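Vetau opens its teaching rooms to household robot training, one drawer at a time

Brister, July. Vetau, the small company that helps robots learn everyday chores from the people who already do them, is very pleased to announce that its hand-demonstration programme is now open to outside partners, after a year of quiet work with a first circle of 12 demonstrators.

The programme is called Kiletti, and the idea behind it is a homely one. A person takes a pair of handheld grippers, one for each hand, and does an ordinary job with them at an ordinary pace: opening a drawer, putting a packet away, moving a cup to the other end of a shelf. The grippers have fingers much like those of the robot that will later be asked to do the same job, so the person has to solve the task with the hands the robot will have, and the recording keeps the whole of the movement, small corrections and second thoughts included.

"I came to this from teaching pottery, and I still think of it as much the same work," said Anoma Khan, who leads the demonstrations at Vetau. "You can talk to somebody about a drawer for a whole afternoon, or you can put their hands near it and let them feel how it wants to move. We ask our demonstrators to go gently, to take their time, and please not to tidy up their mistakes, as we learn a great deal from those as well."
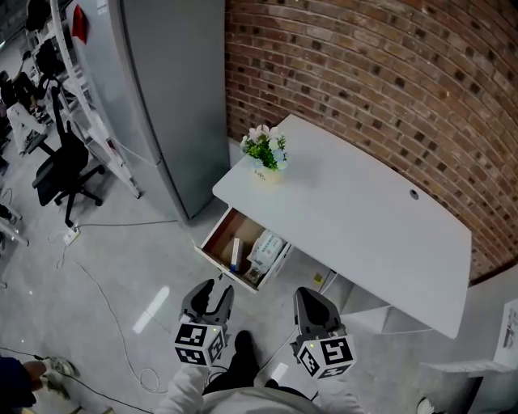

Partners who join Kiletti may choose between sending their own staff to be trained in Brister and having a Vetau team set up on their premises, which takes a morning in most cases. Each demonstrator is given a short list of tasks and a good deal of freedom in how to do them, and we try to keep the furniture and the clutter as people would really have them. A shallow desk drawer with a box at one side and a printed package at the other makes a very good lesson, particularly when there is a potted plant on the desk above it and a pair of grippers has to come in low from the front. The patterned cubes carried below the grippers help our software to follow where each hand is and how it is turned, and new demonstrators tell us they stop noticing them fairly soon.

So far the programme has gathered over 500 hours of demonstrations, covering 241 separate household and office tasks. A session lasts 60 minutes, with a proper break afterwards, and every demonstrator is paid for the break too.

For jobs that cannot easily be shown by hand, Vetau also offers Halás, its remote control service, in which the operator guides the robot itself from a nearby desk. The two can be mixed, and several of our early partners have found it pleasant to begin by hand and move over to Halás once the task is well understood.

"We have been asked many times when we would open the doors, and I am so glad to be able to say that they are open," said Nabila Krishnan, head of partnerships. "Come and try it, even if you are only curious. The kettle is on from nine."

Visits to the Brister rooms can be arranged through the partnerships desk at Vetau.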